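The Long Way Around the Glass

By December the lab at Tradcombe smelled of toast, and I had stopped going home for supper. We were trying to find out whether a machine could learn a kitchen from its own wrists. No floor plan, no camera on the ceiling, only what each hand saw on its way to the next thing. Pidutham was the name we gave the method, after the village where I first scribbled it on a bus ticket, and I loved it the way you love a dog that won't come when called.

We had 2858 recorded reaches to teach it with. I knew some of them by heart! There was one with the bread that I played over and over, because a hand carrying something has to think about two shapes at once, its own and the thing it holds.
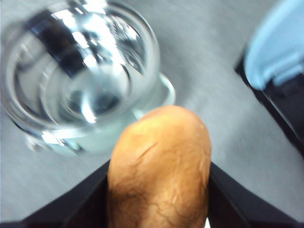 The roll, close by the glass.

"It's guessing," said my lab partner, who had bet me a bag of oranges that the whole idea would flop.

"Of course it's guessing," I said. "So do you, when you reach for the light switch."

The trick (I still get excited telling it) was to let each hand borrow the other's view. If the right wrist couldn't see past its own fingers, it asked the left. We tried it first on the arms we called Muvel, late, with the radiator ticking and both of us whispering as if we might wake somebody. The pot was the thing I worried about. Glass lids are awful. Light goes through them and bounces off them, and a hand that trusts one eye will close on a reflection. 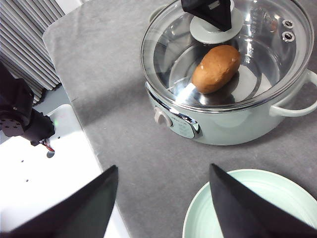 I had my fist against my mouth. My partner was reading numbers off the screen in a voice that kept climbing. Out of 1477 test reaches, the old method had missed 564. Ours was still running, and the count of misses was so low that I made him read it again, and then again from the top.

"Check the plates," I said. "It always falls apart on the plates."

He brought up the rack.
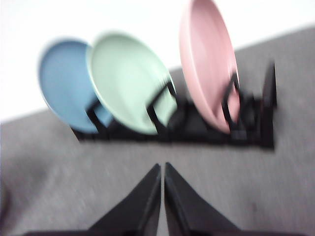 Blue, green and pink, with open slots between the last two.

"Well?" I said.

He scrolled, and scrolled back, and then he got up without a word and took his coat off the hook. I heard him go down the stairs two at a time. Nogueira's, on the corner, stayed open until nine, and they sold oranges.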